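Chapter 6
When the Gripper Misses

In this chapter you will:
– follow one fault from the first odd reading to the repair
– tell the difference between a sensing fault and a motion fault
– write a fault report that another person can use

At the Gradthorpe works, a pick-and-place arm built by Wellon ran for over 3000 cycles without a single dropped part. Then, one Monday in January, it began closing its fingers on thin air. The blocks were where they should have been. The arm moved smoothly, the motors drew their normal current, and the control screen reported a good grip every time!

Joaquín Carrasco, the engineer on shift, did something wonderfully simple. He pressed the stop button, locked off the power and fetched a ruler. Only then did he open the log. We shall meet his ruler again in Section 6.2, where it earns its keep.

Faults like this one are a joy to study, as everything seems to be working and yet the job isn't getting done. To find the cause we need to think about where the gripper is, where it believes it is, and where the block is. Three positions, and any of them can be wrong. A simulator is a grand place to practise, because you can spoil one of them on purpose and watch what follows.

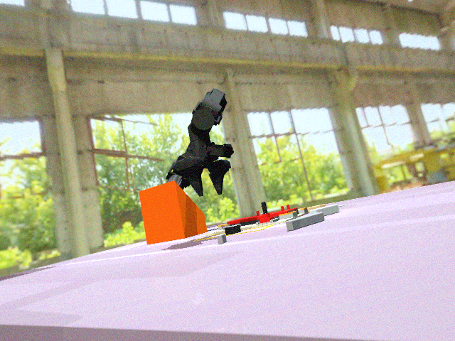 Figure 6.1 Simulated gripper with its fingers open above an orange block. Which position would you check first?

The Gradthorpe fault came down to a loose wrist bolt and a badly chosen setting. The bolt let the gripper tilt by 2 degrees. The setting told the software to report a good grip once the fingers had been given 2000 milliseconds to close, whether or not they had met anything. Either problem alone would have been found quickly. Together they hid one another for most of a morning.

Section 6.1 deals with the bolt, and with play in joints generally. Section 6.2 covers measuring by hand, including the Acheampong method for checking tilt. Before you read on, note down two ways in which a gripper could test that it is really holding something.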